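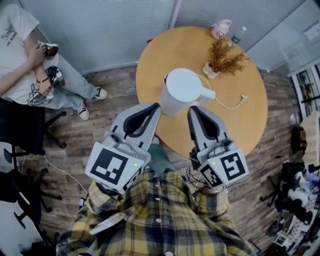
水壶提起来之后：手持夹爪数据背后的软件账

Narisent的演示视频我看了四遍。两只机械臂靠近电水壶，一只扶住壶身，一只去够把手，提起，挪开，放下，配乐是那种缓慢上扬的钢琴。看到第四遍我才注意到，进度条走到中间的时候，右臂在把手旁边停了一下，像是在想事情。视频下面的文字说，这套策略“完全由人类示教数据训练，无需遥操作”。

停的那一下是怎么回事，我问了三个人，得到三种说法。公司的感知负责人Edin Kolev说是推理延迟。写轨迹处理代码的Zamfira Avram说，更可能是两段示教数据在那个位置对不上，模型在两种抓法之间犹豫。Chiamaka Sani已经离开公司，现在给另一家做集成，她听完笑了一声，说她在的时候那个停顿更长。

三月里我在Narisent待了几天，本来想写数据采集，后来发现采集是整件事里最容易讲清楚的部分。人两手各拿一只夹爪，对着桌上的东西干活，夹爪上的传感器和摄像头把过程录下来。圆桌、水壶、一根拖在桌面上的白色电源线、一盆干花，谁家都有。难讲的在后面：录下来的东西怎么变成机械臂能照着走的轨迹，中间丢了什么，补了什么，补的那些又是谁说了算。

这一段全是软件，也几乎不出现在任何演示视频里。

从标记到轨迹

夹爪背面那块白板上印着黑色图案，行里叫基准标记，相机认出它的四个角，就能反推夹爪相对相机的位置和朝向。这办法老得很，仓库里的小车、手术导航、大学生的毕业设计都用它。它的毛病也老得很：角度一斜，误差先从朝向开始冒出来；手臂一挡，就什么都没有了。

双手操作偏偏是最容易互相遮挡的活。去扶壶身的那只手，常常正好拦在相机和另一只手之间。Narisent的处理流水线叫Sundby，设计文档里写着“多源融合，遮挡下鲁棒”。我请Zamfira把融合那一段打开给我看。她在屏幕上拉出一条轨迹，绿色是标记看得见的时候，灰色是看不见、靠惯性测量和视觉里程计往前推的时候。

灰色比我以为的多得多。

“你挑的这条不算差的。”她说。差的那些，灰色连成一片，等标记重新露出来，轨迹会猛地跳一下，跳多少取决于刚才漂了多远。Sundby碰到这种跳变会做平滑，把误差往前摊到整段灰色里去。曲线好看了，可是摊误差这件事本身没有依据：漂移未必是匀速攒起来的，很可能就是手腕急转的那一瞬间出的问题。平滑之后，那一瞬间的错误被稀释到了它前后所有的动作里，包括手指合拢的那几帧。

手指合拢的那几帧，恰好是整条轨迹里最不能错的。

我问她为什么不把灰色段直接标成低置信度，训练的时候降权。她说提过，代码也写了，开关现在是关着的。打开以后，能用的数据少了一大截，模型在评测里的分数反而掉。分数掉，可能是因为数据少了，也可能是因为评测用的参考轨迹同样经过平滑。两种可能她都没有时间去分开验证。

这后半句我记了下来，后来反复想到它。用平滑过的轨迹训练，再用平滑过的轨迹打分，分数漂亮说明什么呢？说明平滑算法和自己很一致。

时间戳的事

比空间误差更不讨喜的是时间。夹爪、夹爪上的相机、戴在头上的相机，各有各的时钟。录制开始时对一次表，之后各走各的。Sundby的早期版本相信每台设备报上来的时间戳，后来有人发现夹爪开合信号总是比画面里手指的动作早一截，机械臂学到的习惯就是还没到位先夹。

修补的办法是加一个固定偏移量，18毫秒。代码里这个数写成一个常量，注释只有一句“实测”。谁测的，在哪台设备上测的，换了固件以后有没有重测，注释里都没写。我问了一圈，Edin认为是Chiamaka留下的，Chiamaka说她接手的时候就在那儿了。

她倒是讲了一件事。有一阵子新到的一批夹爪表现很怪，同一个人、同一张桌子，旧的采出来能用，新的采出来抓取总是偏。大家先怀疑标定，重标了几轮；又怀疑标记贴歪了，拿卡尺去量。最后是有人把那个常量改成零，新夹爪一下子好了。新固件自己已经做了补偿，软件又给它补了一遍。

按说到这里就该把常量换成逐设备估计了。逐设备估计的代码现在确实存在，在一个分支里，还没有合并。理由是合并之后历史数据需要全部重跑，而重跑出来的轨迹会和已经发给客户的版本不一致。

我不觉得这是哪一个人的懒惰。做过数据管线的人都知道，一个错误一旦被下游依赖，它就有了地位。但是同一家公司在介绍材料里把“毫秒级同步”写成卖点，这就另说了。

规划器不认识人的胳膊

轨迹就算准了，也还是人的轨迹。人拿着夹爪，手腕可以拧到很别扭的角度，胳膊肘会让开，整个上身会跟着探过去，这些都不花钱。机械臂的底座是拧死的。

Narisent部署用的规划层叫Gondal，负责把模型吐出来的末端位姿变成关节运动。Duván Guzmán维护它，说话慢，手边总开着一个可视化窗口，里面的机械臂线框翻来覆去地走同一段路。他给我看的是提水壶那一条：人的右手从侧面切进去，夹住把手的同时手腕往外翻。线框走到这儿，有一个关节贴到了限位，再往前走，逆运动学无解。

Gondal的做法是退让。位姿达不到，就在附近找一个能达到的，优先保位置，朝向放松一些。多数时候看不出来，少数时候夹爪歪着碰到把手，水壶被推着转，然后它再去追那个转走了的水壶。

“模型以为自己做到了，”Duván说，“它不知道我改了。”

模型输出的是一个意图，执行的是另一个动作，而规划层做过的修改没有传回去。下一帧相机看到的画面和模型预期的对不上，模型只好当成外界发生了变化。于是它修正，Gondal再改它的修正。我在演示视频里看到的那个停顿，Duván的解释是第四种：两层软件在互相让路。他说这话时没有特别的表情，好像在讲楼下的停车位。

解决办法也不新鲜。可以在采集时就检查可达性，让操作者知道哪个姿势机械臂做不出来；可以把关节限位作为条件喂给模型；也可以老老实实让规划层把残差报上去。第一种公司试过，夹爪上装了提示音，动作超出可达范围就响。采集的人受不了，响得太勤，而且人会为了不让它响而做出很僵的动作，僵得不像任何人提水壶的样子。这批数据后来放进了一个单独的目录，没有再用。

后两种都排在路线图上。

被删掉的那些

Parvaneh Ghorbani管数据质量，她的工作台和别人的不一样，屏幕上没有三维线框，只有一张很长的表和一个播放器。每条录制进来，先过自动检查，不合格的直接扔，剩下的抽一部分给人看。

自动检查一共13条规则。我以为会很复杂，读下来大多是些常识：标记丢失太久的不要，速度超过阈值的不要，开头结尾手不在画面里的不要，夹爪没有闭合过的不要。每一条单独看都有道理。放在一起看，它们筛出来的是一种很特定的动作：手稳，不犹豫，不遮挡，一次成功。

碰歪了又扶正的，删了，因为速度有尖峰。第一下没夹住、松开重来的，有一半被删了，因为触发了开合次数的上限。电源线挂住壶底、人停下来拨一下线再继续的，全删了，因为那段时间有一只夹爪离开了任务区域。

而机械臂到了现场，最需要的恰恰是碰歪了怎么办、没夹住怎么办、线挂住了怎么办。

Parvaneh不需要我提醒。她自己维护着一份被误杀的清单，从里面挑了200条，手工标注，申请单独开一个训练集。申请批了，训练也跑了，结果在标准评测上没有提升，于是项目停了。标准评测用的是干净的桌面和一次成功的参考动作，里面根本没有需要恢复的情形，能看出提升才奇怪。我把这个想法说给Edin听，他同意，然后说标准评测是客户合同里写着的。

她给我放了几条清单里的录制。看多了会觉得，这里面的人比合格数据里的人更像在干活。他们会换手，会先把东西推远一点再抓，会中途改主意。合格的那些像在表演提水壶。

还有一件小事。表里有一列叫“操作者备注”，几乎全空。采集的人当时最清楚哪一条做坏了、为什么坏，可录制软件的备注入口藏在两级菜单下面，而他们两只手都占着。Parvaneh要过一个语音标记的功能，说一声“坏了”就打个点。工程量估下来很小，小到每次排期都被更大的东西挤掉。

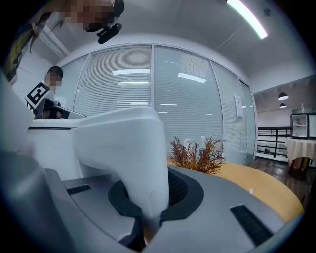

换一个房间

Andarero是Narisent的第一个外部试点，一家提供会议场地的公司，想让机械臂在会间收拾茶水台。选水壶做主打任务，多少跟这个客户有关。

我没有看到部署当天，只看到了日志和事后的会议记录，Chiamaka后来又补了一些口述，各方的版本大体能拼上。问题先出在光。采集的房间用玻璃隔断，玻璃会反光，灯管的影子落在上面，模型对这种白亮的块面早就习惯了。试点那边是深色墙面和窄光束的射灯，水壶换成了不锈钢的，把手上有高光。感知模块给出的把手位置在两个高光点之间来回跳，规划层跟着跳，安全监控判断为振荡，停机。

现场工程师的处理是加滤波。滤波一加，不跳了，也慢了，机械臂伸过去时水壶如果被人挪过，它会很从容地夹向水壶原来的位置。

会议记录里对这件事的定性是“域差异”，后续措施是“补充采集”。我对这个词一直有意见。域差异听上去像天气，谁也不用为天气负责。可是拆开来看，跳变是因为感知模块只输出一个点，不输出它有多不确定；规划层拿到一个点，只能当真；滤波器不知道该信谁，就统统打折扣。再多采几个房间，这三处接口还是老样子。

Edin对此的辩护我觉得也该写出来。他说，接口改一遍要动所有模块，至少停掉半年的新功能；补充采集下个星期就能开始，而且每次都确实有用。他说得没错，每次都有用。多采一个房间，那个房间就好一点。账如果一个房间一个房间地算，永远算得过来。

Zamfira的看法更直接一些。她觉得公司，乃至这个方向上的大多数公司，心里押的是数据足够多之后，上面这些都会被模型自己吃掉：时间偏移它能学会，平滑的假象它能看穿，规划层的退让它能适应。她不排除这是真的。她只是没有见过谁把这个赌注写下来，写清楚在什么规模上应该看到什么，没看到又怎么算。

一些能查的东西

离开之前我问每个人，如果外面的人想判断这样一套系统靠不靠谱，应该要什么材料。回答出奇地具体，照录如下，没有做整理。

Duván要规划层的残差分布，按任务阶段切开，抓取前后单独列。如果对方说没有记录，那就是没有记录，不用再谈可达性了。

Parvaneh要被删数据的比例和每条规则各删了多少。她说光这张表就能看出一个团队想让机器人长成什么样。

Zamfira要未经平滑的原始轨迹，哪怕只给一小部分。给平滑后的没有意义。

Chiamaka想了一会儿，说要代码里所有写死的常量，连同注释。

Edin最后一个回答。他说要看演示视频的未剪辑版，包括失败的那些次。我问Narisent的能不能给我看，他说得问一下市场部。截稿时还没有回复，我又去看了一遍网上的那条，停顿还在，画质比上次清楚，应该是重新传过。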